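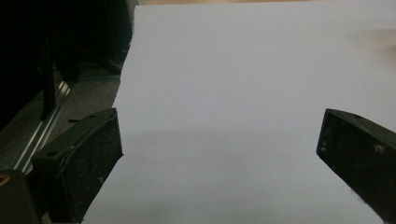 Getting a refund for a film festival gala when the guest cancels

Lolora Community Help > Film and Events > Tickets
Posted 20/06/2018

Loïc Hoarau
I bought two tickets for the opening gala of the Gelard Film Festival in August. The listing said the director would be there for a talk after the movie, and that was the main reason I booked. The gala price was a good deal higher than a regular screening of the same film, which also plays later in the week without a talk.

Yesterday I got an email saying the director has had to pull out. The film is still showing, same night, same time, same theater. The email says nothing about refunds. It just says they hope to see us there.

I called the theater box office and they told me to contact the festival. I wrote to the festival and got an automatic reply with a link to the terms, and the terms say "program subject to change." I paid through Wuleck, the ticket site, with a credit card.

Am I stuck with these? I'd be fine with swapping to the regular screening and getting the difference back, if that's something festivals do. Also, my sister is supposed to use the second ticket and my name is printed on both. Is that going to be a problem at the door?

rampart_row
You're probably out of luck. "Subject to change" means what it says. Guests cancel all the time at these things. I'd just go and see the movie.

delia.m
I worked the box office at a mid-sized festival for 5 years, so I can tell you how it went there. Gelard may do it differently.

The first thing is who has your money. If you bought through a ticket site, the site usually holds the payment until after the event and then passes it on to the festival. The site won't refund you on its own, but it can do it quickly once the festival says yes. So you need the yes from the festival, in writing, and then you forward it to Wuleck with your order number. The theater only rents out the room for the night, and they were right to send you elsewhere.

Second, look at how the event was sold. If the talk was in the title of the listing ("Opening Gala with Director Q&A" or something close to it), you have a decent argument. If it was one line at the bottom saying guests were expected to attend, you have a weaker one. Find your confirmation email and see which words they used. Save a copy of the web page too, if it hasn't been changed yet.

Third, don't write to the general address again. Most festivals have a separate one for ticketing or guest services, and it's often on the page about accessibility or on the page for passes. Keep the message short. Give the order number, say what was advertised, say what has changed, and ask for the exchange you described. Asking for a swap plus the difference is a lot easier for them to approve than a full refund, and they can put your gala seats back on sale. Opening night at our place was a room of 2,000 and we had a waiting list most years.

Ask soon. We had a cutoff of 17 days before the event for any exchange, and after that the system would not let us do it even if we wanted to. I don't know what Gelard's is, but there will be one.

As for your sister, the name on the ticket is normally the name of the buyer. They scan the code and that's it. If the two of you arrive together it won't come up. If she's coming on her own, forward her the ticket and have her bring it on her phone or printed out. The only time we checked names was for passes, which had photos on them.

Loïc Hoarau
Thanks, that helps a lot. The listing did have the talk in the title – I found it in the confirmation. I'll write to the ticketing address tonight and ask for the swap.

tobin_k
Something similar happened to me at the Rampersad last year, only it was the movie that got changed and the guest still came. They gave me a credit for another screening, good until the end of the festival. I had to ask for it twice. The first person said no and the second one did it in around a minute.

Check if there was a booking fee as well. Mine didn't get credited and I never followed up on it. I think it was a couple of dollars a ticket.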